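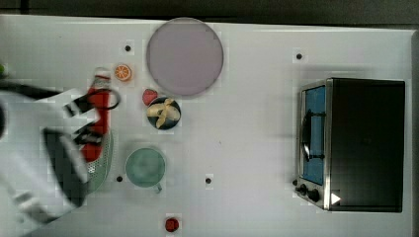
Wastorville Breakfast Room: Progress Report to the Bavholm Fund

Prepared by Judite Salgado, 19th October

Dear Miroslava and everyone at the fund,

I promised you a shorter report this time and I can already tell I'm going to break that promise, so please get yourself a coffee. A great deal has happened since April, most of it good, and I would like you to hear about the parts that went sideways from me before you see them in the budget lines.

Where we are with the room

The breakfast room at the Hou Street school is open every school morning now, from the first bus until the bell. We have 54 children signed up, which is more than we planned for when we wrote to you, and on the cold mornings we get a few extra who wander in with a cousin or a friend and are given a seat like anybody else. Rosário Henriques runs the kitchen and has done a wonderful job of getting hot oatmeal out on time with a stove that really belongs in a much smaller building. Teodoro Quiambao joined her in the spring, and the two of them have worked out a way of sharing that narrow galley that I can only compare to dancing.

We did lose 2 mornings in September when the water main on the corner broke. The school sent everyone straight to class, and we handed out crackers and cheese at the classroom doors. It wasn't much of a breakfast, but the teachers were very gracious about it.

Fruit, milk and the Omau question

You asked us in your last letter to say more about the fruit. We buy most of it from the Omau growers' market, and for a long stretch this worked beautifully. Then their delivery route changed over the summer, and our order began arriving after breakfast was over! Hélder Meireles now drives out the evening before and picks it up himself. He has been very kind about the mileage, but I don't think it is right to lean on him through the winter, and you will see a small request about this further down.

The children's tastes have been an education for all of us. Bananas go first, always. Oranges do much better cut up than whole (the little ones can't get the peel started and give up), so Teodoro now slices them before the doors open. Pears we have more or less stopped buying. Rosário would like it noted that she has not given up on pears.

Milk is still coming through the school's own supplier, and we have had no trouble with it apart from one short week.

Money

We have spent $2,081 of the equipment money, nearly all of it on the second refrigerator and the shelving for the dry goods. The refrigerator cost a little more than the quote because the first model was discontinued while we were waiting for the school to approve the outlet. The food line is running slightly over, and I would put that down to the higher sign-ups. The staffing line is right where it should be. Full figures are in the attached sheet, and Hélder has gone through the receipts with me twice.

The family mornings

These were an experiment, and I was nervous about them. Once a month we ask parents and grandparents to stay and eat. We had 19 adults at the last one, and a couple of them stayed behind to help wash up and talk to Rosário about recipes. One grandmother has offered to teach us her corn cakes. We would like to keep these going through the spring if the budget allows.

What we would like to ask

First, could we move the unspent printing money over to cover Hélder's fuel until Omau sorts out its route? Second, we would be glad of your advice on the stove. The school says it is ours to replace, and our agreement with them says something a bit vaguer, so I have enclosed a copy of that page.

You are very welcome to visit any morning. Come hungry, and come before the second bus if you want a banana.

With warm thanks,
Judite Salgado
Program Coordinator, Wastorville Breakfast Room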